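Chapter 2
Heat in the Home Kitchen 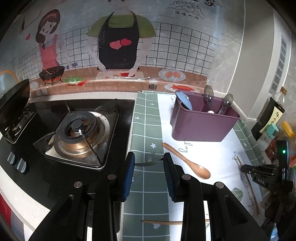 Soon-im Won wrote in a letter to the Grovbridge extension office that she had cooked on gas for 40 years and had never once thought about where the heat went. Most cooks could say the same. A burner heats the pan, but it also heats the grate, the drip tray and the air of the room.

In this chapter we follow heat from the flame to the food. Section 2.1 covers conduction, the movement of heat through a solid such as the base of a pan. Section 2.2 takes up convection in water and oil. Radiation is left for Chapter 3, where ovens and broilers are treated together.

You will need the table of metals from Chapter 1. Before reading on, write down which of your own pans heats fastest and which stays hot longest. Keep the list. You will use it in the exercises at the end of Section 2.1.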